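Topic: Fabric care / Laundry chemistry / Hard water

1/ Thread on hard water and cotton. The question I get most is why a shirt that went in soft comes out stiff, with the same detergent and the same machine. In most cases the answer is dissolved calcium and magnesium.

2/ Hardness is usually reported as calcium carbonate equivalent, in mg/L. Our tap at the Gostcombe building measured 132. That falls in the hard band on most charts, near the lower end of it.

3/ Calcium reacts with soap to form an insoluble salt. That's the gray film in a bathtub. In a washer the same material settles into the yarn, where rinsing does very little to remove it.

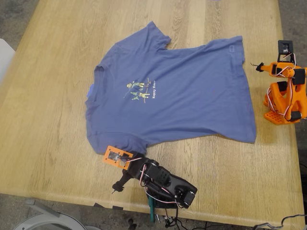
Textile Care Group, Horrocks

4/ Modern detergents are mostly synthetic surfactants and tolerate hardness better than soap does. They still lose some performance. Powders usually include a builder (zeolite, carbonate, citrate) to tie up the calcium. Many liquids carry less of it.

5/ Carbonate builders have a side effect. They remove calcium by precipitating it, and some of the precipitate lands on the cloth. If you wash in hard water with plain washing soda, expect a chalky look on dark cotton after enough cycles.

6/ Stiffness has a second cause that gets confused with the first. Cotton dried in still air goes stiff even when washed in distilled water. The usual explanation is bound water bridging adjacent fibers as the cloth dries. Flexing the cloth breaks the bridges.

7/ So there is a simple check. Work the dry fabric between your hands for a minute. If it softens, you were looking at line-dry stiffness. If it stays harsh, suspect mineral or detergent residue.
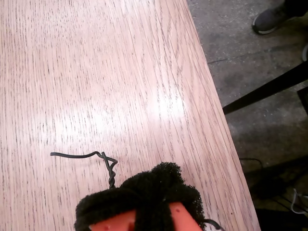

Twisted wire, black, short length.

8/ For residue: citric acid, 2 tablespoons in a basin of warm water, soak for an hour, rinse well. Test a hidden seam first if you don't trust the dye. Never combine it with chlorine bleach. The mix gives off chlorine gas.

9/ Arne Dreßler asked whether vinegar does the same job. It does, more weakly. Household vinegar is dilute acetic acid, and it doesn't hold calcium in solution the way citrate does. I'd also keep it out of the machine as a routine additive. Some rubber seals don't like it.

10/ Fabric softener doesn't remove anything. It deposits a cationic layer that makes fibers slide past each other. On towels that layer cuts absorbency. Skip it until the residue is gone, then decide.

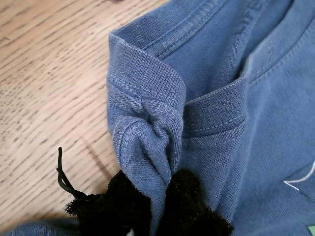 11/ Dosing. The box gives a range by hardness and soil level, and most people pour to the same line every time. Find your hardness figure first. The Trolport water report lists it by supply zone, so use the entry for your own zone.

12/ Strips are fine for home use. They read in coarse steps, so don't argue over small differences. A drop-count titration kit is better and takes a couple of minutes.

13/ Correction to my 8th July post: I gave the Pritov supply as 9 grains per gallon and then called it soft. Nine grains is hard. To get mg/L, multiply grains by 17.1.

14/ Next thread is on rinse temperature. Send hardness readings if you have them, with the unit, please.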